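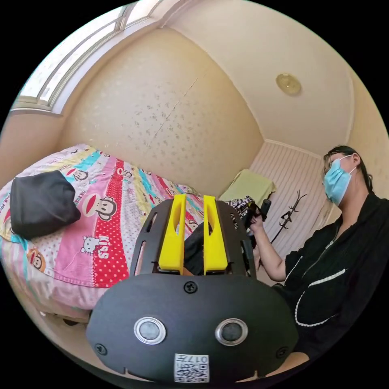
Housekeeping Practice, Unit 2: The Bed as a Work Surface
Handout to go with the lecture. Instructor: Tamara Harasym

Read this before the practical. Last December half the group read it afterward, and it showed.

Why a bed

Most people who fold clothes at home fold them on the bed. The textbooks assume a waist-high table with a clear top, good light and no one trying to nap. I have met such a table twice. The bed is wide, it's right there in the room, and it is where the clean laundry gets dumped anyway, so in this unit we learn to do decent work on it.

Its faults as a work surface:

It is low. If you bend from the waist for a whole basket of laundry, your back will write you a letter. Sit or kneel.

It is soft. A fold pressed with the flat of the hand sinks instead of creasing. Use the forearm, slowly.

It moves. Pull a sleeve toward you and the bedspread comes along for company. Lift, then place.

It is decorated. See the next section.

Patterned covers

Miroslava Hrynyshyn, who taught this unit before me, wanted everyone to work on a plain white sheet. Very nice if you have one. The rest of us have bedspreads with opinions. A patchwork print with stripes, polka dots, cartoon monkeys and the word KISS on it is a perfectly good surface for a black garment, since every edge of the garment is easy to find. Put a flowered blouse on the same cover and you will be hunting for the cuffs.

The rule for the exam, such as it is: dark and solid on busy, busy on plain. If the cover is wrong for the load, spread a towel. Do not strip the bed. Stripping the bed is Unit 4 and takes up the whole session.

Clearing the work area

Move pillows and cushions to the wall side. Spare blankets go to one end, folded if you're virtuous, heaped if you aren't. You need a clear patch in the middle, a little wider than the widest garment with its sleeves out. Straighten the cover once. Do not go back and straighten it again after every item. Matvii Stelmakh lost most of a practical that way and handed in one very flat bed and a single sock.

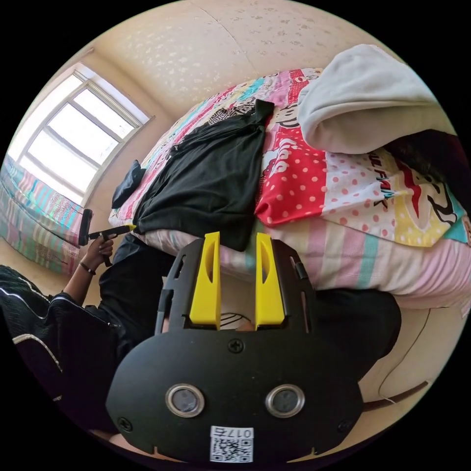
Open the curtains, too. Dark fabric hides lint and deodorant marks under a ceiling lamp and confesses everything in daylight. Check now, before folding, because after folding you will decide you didn't see it.

Folding a dark top with a collar

1. Empty the pockets. Tissues count as contents.
2. Close the zipper, or every other button. A zipper left open chews whatever is stacked on it.
3. Lay the garment face down, collar away from you. Smooth from the collar to the hem.
4. Bring one side in to the middle of the back. Fold the sleeve down along the same line. Repeat on the other side. The two sides should meet — near enough.
5. Fold the hem up to just under the collar. For thick jackets stop here.
6. For thin ones, fold once more and turn over.

The collar stays outside the fold at every step. A bent collar remembers.

Thick and quilted things don't want to be small. Fold them in half and give them the bottom of the pile. I have seen students sit on a jacket to make it lie flat, with results that lasted until they stood up.

A note on folding boards

The supplies closet has a Britetti board and an older Menico one with a cracked hinge. Both give very even shirts. Both also wobble on a mattress, so on the bed we fold by hand. Rafia Minhas has asked me to add that a large magazine does the same job. It does.

For the practical

Bring 10 items from your own laundry, clean, with at least 2 dark garments and one you dislike folding. Fitted sheets are allowed, but I won't be sympathetic. Work in pairs: one folds, one watches and says nothing until the end. The second job is harder.

Grading is out of 24. Points go to a clear surface, straight edges, collars, and piles that survive being carried to the shelf. No points for speed.

Reading: Kovalchuk, the chapter on knitwear. Skip the part about tissue paper unless you own a boutique.

Questions go to Zlata Pylypenko, who keeps the sign-up sheet.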